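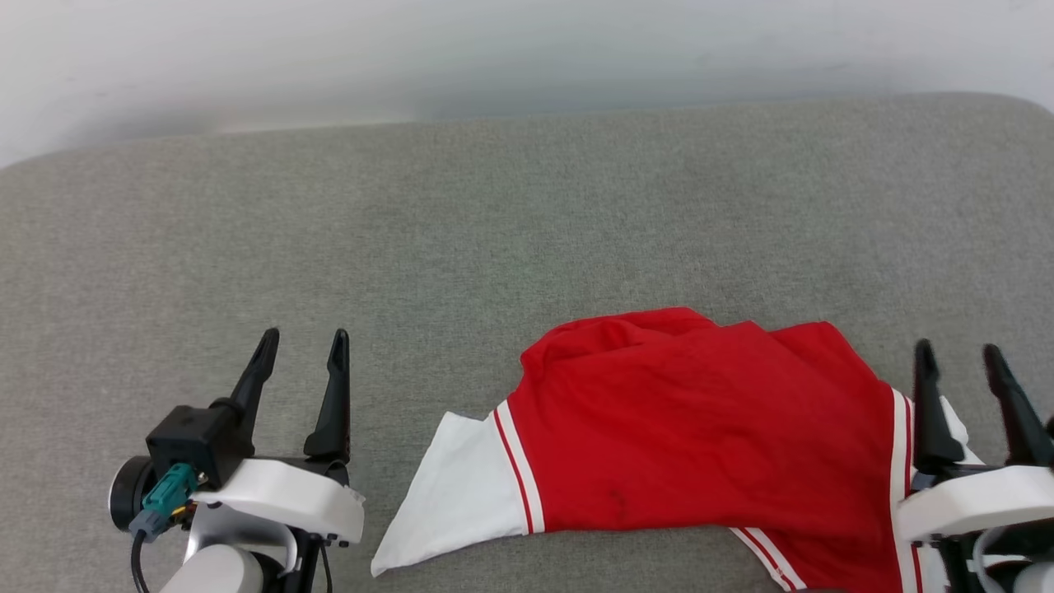 flolteck_k
비타민 D 수치 해석 관련 질문입니다. 25(OH)D 검사를 1월에 받았고 결과는 정상 하한 바로 아래였습니다. 그 뒤 하루 2000 IU를 3개월 복용했고 재검은 아직입니다. 한의원에서는 침과 황기 위주 처방을 같이 권하더군요. 실내 근무라 햇빛 노출은 거의 없고, 외출할 때도 긴소매 옷을 입어서 팔이 드러나지 않습니다. 이 조건에서 용량을 올릴지, 한약을 병행할지 의견 구합니다.

나른한오후
재검이 먼저입니다. 25(OH)D는 반감기가 2~3주라 3개월이면 정상 상태에 도달했다고 봅니다. 지금 수치 없이 용량부터 건드릴 이유가 없습니다.

Kacper Kołodziej
동의합니다. 가능하면 같은 검사실에서 하세요. 면역측정법과 LC-MS/MS는 같은 검체에서도 값이 다르게 나옵니다. 칼슘과 PTH도 같이 보시고요.

황기차
황기를 너무 가볍게들 보시는데, 보기약은 잔병치레가 잦은 사람에게 오래 써 온 처방입니다. 수치 하나로 판단할 문제가 아닙니다. 저는 옥병풍산을 4주 먹고 감기 빈도가 줄었습니다.

나른한오후
4주로는 감기 빈도를 비교할 수 없습니다. 계절 요인이 더 큽니다. 그리고 원글은 감기 얘기가 아니라 수치 얘기입니다.

황기차
원글에 한약 병행 여부도 있습니다. 다시 읽어 보세요.

Rebecca Galli
병행 자체보다 복용 중인 약이 문제입니다. 면역억제제를 드시면 황기는 담당의와 먼저 상의해야 합니다. 원글님, 현재 드시는 약이 있나요?

flolteck_k
처방약은 없고 마그네슘만 먹습니다. 비타민 D는 식후가 아니라 기상 직후 공복에 먹어 왔습니다.

Kacper Kołodziej
지용성이니 지방이 있는 식사와 같이 드세요. 용량은 그대로 두고요. 단, 복용 시점을 바꾸면 재검 값에 그 영향이 섞이니 검사를 먼저 받고 바꾸는 편이 해석하기 쉽습니다.

황기차
그건 맞는 말씀. 한약도 재검 뒤에 시작하는 게 낫겠네요. 처방 방향은 여전히 체질을 봐야 한다고 생각합니다.

flolteck_k
목요일 오전으로 예약했습니다. PTH는 별도 신청이라고 해서 추가했습니다.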